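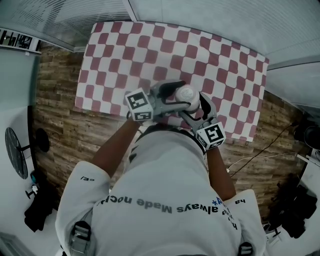
Buscar en el cuaderno Introduzca palabra Ir

Jueves, 29 de agosto
Cuaderno del taller de encuadernación, Tumcombe

Hoy seguí con el libro de meditaciones sobre las parábolas, el encargo de la parroquia. El bloque tiene 172 páginas y lo cosí la semana pasada con hilo de lino encerado. El lomo quedó un poco más grueso de lo que yo quería. Pienso que apreté poco los cuadernillos del medio, sobre todo en el capítulo del sembrador.

Primera cola a las diez. Usé la mezcla de Ollico, la más líquida, y dejé secar bajo peso hasta la comida. Al quitar el peso vi 2 cuadernillos que sobresalían por la cabeza. Los empujé con la plegadera mientras todavía cedían. Ahora están casi rectos, pero el que pase el dedo lo va a notar.

Texto: Nazanin Naseri me mandó las correcciones de la última prueba. En la meditación del hijo pródigo falta una línea entera, la que habla del hermano mayor cuando oye la música. Es una pena, es para mí la mejor línea del capítulo. Ella propone una hojita de erratas pegada delante de la portadilla. Yo prefiero reimprimir el pliego, si el papel Fistine que queda alcanza. Mañana lo mido.

Para no olvidar: las citas bíblicas van en cursiva y sin comillas. En el capítulo de la viuda y el juez están con las dos cosas.

Tapas: probé la tela Owino azul oscuro. Toma bien el dorado, pero en las esquinas se marca la cola. La gris se comporta mejor y al párroco le gusta menos. En julio habíamos dicho azul, entonces queda azul, con menos cola y más paciencia.

La tirada completa sería de 1,000 ejemplares, esto ya para la imprenta de fuera. Aquí hacemos solamente la muestra, y me piden que sea cosida y no fresada. Preguntar el precio de la cinta de registro.

Pendiente: cabezadas, guardas, segunda cola.

Comentarios

N. Naseri: El pliego que hay que reimprimir lleva también el principio de la oveja perdida. Revisa allí el número de la página.

Taller: Visto, gracias. Estaba repetido.

Lector de paso: ¿La cinta será roja? En el devocionario de mi madre era roja y destiñó.

Última actualización: jueves por la tarde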